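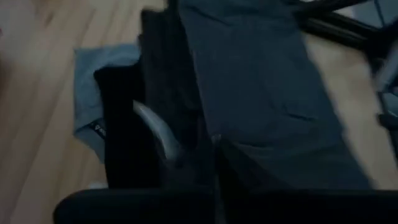 Right, laundry thread, because three of you asked how the great Floor Method is going and I can't fit it in one reply.

Background for anyone new: I fold on the floor. Have done since August, when we moved into the flat and the bed went up against the wall with about a hand's width either side. There's no table big enough and the ironing board is still at Mum's.

Dark wash first, always. Darks are the pile I put off, so if I do the nice pale towels first I get smug and wander off for a cup of tea and the darks are still there on Sunday.

The trick with navy and black is daylight. Under our ceiling bulb they are the same colour. I have gone to work in one navy sock and one black sock more times than I'd like and Dilruba Herath at the next desk spots it before I've got my coat off.

So – lay the big things out flat first. Trousers, joggers, anything with legs. Full length, smooth them down with your forearm, not your hand. You get most of the creases out that way and it saves you an iron on anything that isn't for an interview.

Smaller stuff goes down next to the big stuff, and I don't mind if it overlaps. I know some people do neat rows. Aroha Bolger does neat rows. Aroha also decants her cereal.

Someone's asked about the floor itself. It's pale wood, long planks, it came with the flat and it's the best thing in it. Sweep before you start! I skipped that once with a black jumper and had to go over the whole thing with parcel tape.

Also pale floor + dark clothes = you can see every last bit of fluff on the floor but none of the fluff on the clothes until you're on the bus. No solution to this. If you've got one, reply.

Trousers, since it's apparently controversial: legs together, seam to seam, fold in half at the knee, then in thirds. They'll stand up in a drawer if you've done it tight enough. Mine flop over, but they flop over in the right order.

I did try the folding board. The Fodau one, plastic, hinged, makes a noise like a deckchair. Brilliant for T-shirts and hopeless for anything with a leg longer than a child's. It lives behind the wardrobe now.

T-shirts: sleeves in, sides in, up in half. Label facing you if it's got one. I like being able to see the label because half my tops are the same grey-blue and the label is how I tell the gym one from the decent one.

Yes, I own a lot of grey-blue. I went in for a yellow top and came out with another grey-blue one. It's a condition.

Sorting question from the replies – do I sort by person or by type? By type while I'm folding, by person when I'm putting away. Doing it by person from the start means getting up every thirty seconds and my knees aren't having it.

Speaking of knees, get a cushion. I used an old sofa one for months and then treated myself to a gardening kneeler from Wijesinghe on the high street. Should have done it years ago. The man asked what I was planting and I said trousers.

Jeans separate, please. I lost a perfectly good pale shirt to a new pair of jeans and I'm still not over it. First two washes on their own, inside out, cold.

Hoodies! I forgot hoodies. Hood down flat over the back, arms across, fold up from the bottom and tuck the whole lot into the hood if you're putting it in a bag. In a drawer don't bother with the tucking, it makes a lump and the drawer won't shut.

Things I don't fold: pants, gym leggings, pyjama bottoms. They go in a drawer in a heap and I sleep fine.

Somebody wants to know how long a full load takes me. I timed it once for a bet and it was 23 minutes with the radio on. Without the radio I expect it's quicker but I've no wish to find out.

Small warning about doing this in winter. It's Thu 5 December and I've got the lamp on already, and dark cloth in lamplight is murder for telling front from back. Feel for the label. If there's no label, feel for the pocket. If there's no pocket, good luck to you.

Oh and detergent, as it always comes up. I use Poten for darks, the liquid, and half of what the bottle tells you. Too much and you get those chalky streaks on black that look like you've leant on a blackboard.

Right, I've talked about folding for longer than it takes to do it. Darks to finish, then the towels, then that cup of tea.

Edit to add, Aroha has seen the cereal remark and would like it known that it keeps the cereal fresher. Noted.

Last one – if anybody near Cuvusholm wants a barely used folding board, it's yours. Collection only, bring a bag, mind the hinge.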